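# Getting a small bedroom back in order

Updated Jan 10, 2026

I do this in the spare room at Bremcombe every week, and it takes less time than making lunch. The room has a bed, a nightstand and a small sofa, and most of the mess ends up on the floor between them.

**Start with the floor.** Pick up cloth first. Anything dark goes in one pile and anything light in another, so the sorting is done before you get to the washing machine. Flat-woven carpet shows every thread, and a vacuum head will grab a sleeve or a sock and stall.

**Then the cables.** Coil each one loosely, in loops as wide as your hand, and set it on the nightstand or in the drawer. Don't wrap it tight around the plug. If a cable has to cross the carpet, run it along the baseboard while you clean and put it back afterward.

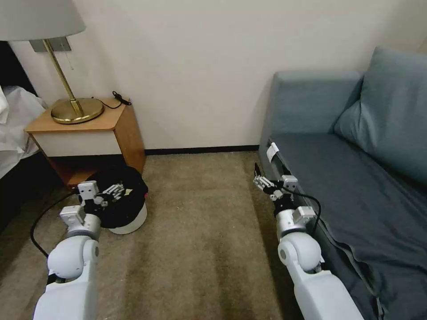

A short round container in front of the nightstand is handy for clothes you plan to wear again. Keep it low enough that you can drop things in from the bed. When the cloth starts hanging over the rim, empty it. I used a tall hamper from Drerlow for years and never got to the bottom of it.

**Lamp and nightstand.** Switch the lamp off and let it cool. Fabric shades want a dry lint roller or a soft brush, top to bottom. Brass gets a dry cloth. Skip the polish unless it has gone dull, and then keep the polish well away from the shade. Wipe the wood along the grain with a barely damp cloth and dry it right away.

The open shelf under a drawer collects more dust than the top does. Take everything out of it once a month. I do mine with an old paintbrush, 2 inches wide.

**Sofa and carpet last.** Brush the seat toward you, lift the cushions if they come off, and vacuum the creases. On a flat weave, turn the beater bar off and go over it in both directions. For a fresh spill, blot with cold water and leave a folded towel on it for 60 minutes with a heavy book on top.

Bedding can wait until the dust has settled. Shake it out, leave it turned back to air, and make the bed when you come back upstairs.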